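Penard Household Skills, Evening Course
Handout 4: Folding clothes on a bed
Tutor: Malou Hjaltested

Bring this sheet to the session along with 8 items of clean clothing from home. Mix them up a bit: shirts, long-sleeved tops, a jumper if you have one. Leave socks and underwear for Handout 5.

1. Choosing where to fold

Most of you told me in the first week that you fold on the bed. A table is firmer and saves your back, but few of us have one big enough for a long-sleeved top with the arms out. If you use the bed, take the duvet and pillows off first and pull the sheet flat. You don't need to iron it. Small wrinkles in the sheet won't show in the clothes, but a thick ridge will.

Work from the side or the foot, whichever lets you reach the middle without kneeling on the mattress. People with a low bed may find it easier to sit.

2. Taking up the garment

Clothes from the basket are nearly always twisted. Find two points on the same edge, one for each hand, then draw them apart until the edge between them is straight. Leave the rest of the cloth alone for now. Once one edge is true, the others are much easier to find. 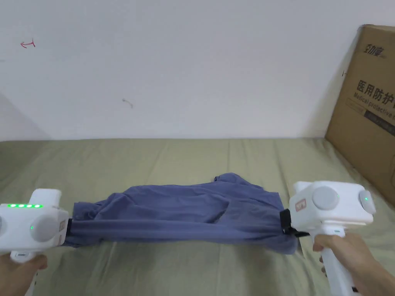 Fig. 1. Near edge drawn straight, the remainder still bunched behind it.

Don't pull hard. Knitted cotton will stretch at the hem, and a stretched hem won't lie flat again until it has been washed. Lorcan Carroll asked last term whether to shake the garment first. Yes, once or twice, away from your face -- but do it before you look for the edge.

3. Laying out

Lower the straight edge on to the sheet and let the body of the garment follow. Smooth from the middle outwards with a flat hand. Then deal with the sleeves, one at a time, drawing each one out from the shoulder. Look over the corners before you go on. A flap that is turned up now will be a hard crease by the time the garment comes out of the drawer.

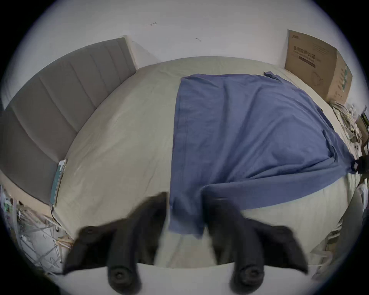 4. The fold itself

Bring one side in to the centre, then lay its sleeve back down the length of the body. Do the same with the other side. Fold the bottom up to the middle and then once more to the collar. Thick jumpers take one fold fewer.

Set each finished item to one side and keep the part of the bed nearest you for working on. Clear and smooth that patch before starting the next garment.
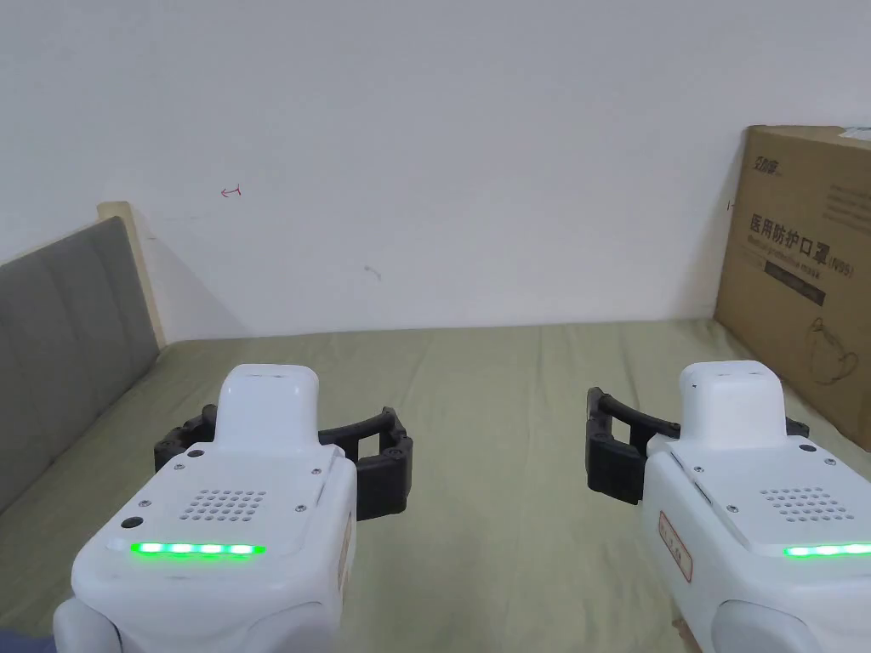 Fig. 2. Sheet and padded headboard. The creases in the sheet are soft enough to fold on.

5. To practise before next session

Fold the same long-sleeved top five times. Put the last one in a drawer overnight and note where it has creased. Notes to Hiyori Murakami at the desk, please, with your name on them.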